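Rental kitchen walk-through, Fliltville units: checklist with comments

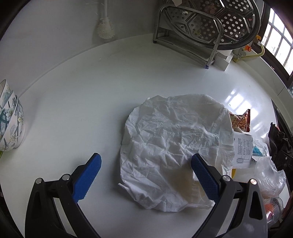

I started doing my own version of this list in March, after the Stanen agency sheet came back with every box ticked in a place where the smoke alarm had no battery. Tick what you have tested yourself. If you only looked at it, write "looked".

14 comments | 42 shares

[ ] Smoke alarm sounds on the test button
Comment: The date is on the back. Take it down and read it. "Replaced recently" is not a date.

[ ] Power points near the sink trip the safety switch
Comment: Agents love to tell you it was done by the electrician. Ask for the paper. Unit 4 had a paper for a different unit.

[ ] Range hood filter out and checked for grease
Comment: Looked fine from below. It was not fine.

[ ] Hot tap temperature
Comment: I'm told the tempering valve looks after itself. Take a thermometer anyway and run it for a full minute.

[ ] Bench joins and splashback seal
Comment: Run a fingernail along. A fresh bead of silicone over old mould counts as a fail in my book, whatever the sheet says.

[ ] Gas bayonet and hose
Comment: Licensed fitter only. Don't let the handyman "have a quick look".

[ ] Fire blanket within reach, not above the stove
Comment: Two units had it mounted right over the burners. The Kilon sales brochure shows it there too, so I suppose that's where they got the idea.

[ ] Extinguisher gauge in the green, tag current
Comment: A tag can be punched in the car park. Lift the thing and see if it has any weight.

[ ] Window opens and stays open
Comment: Painted shut in unit 20. Passed by the last inspector, apparently through the glass.

[ ] Child locks on the under-sink cupboard
Comment: Came up at the Monday meeting. Still waiting for an answer on who pays.

Overall: repair quote was $2000 for the lot, no breakdown. Sent back. Re-inspect once there's an itemised one.

3 people found this useful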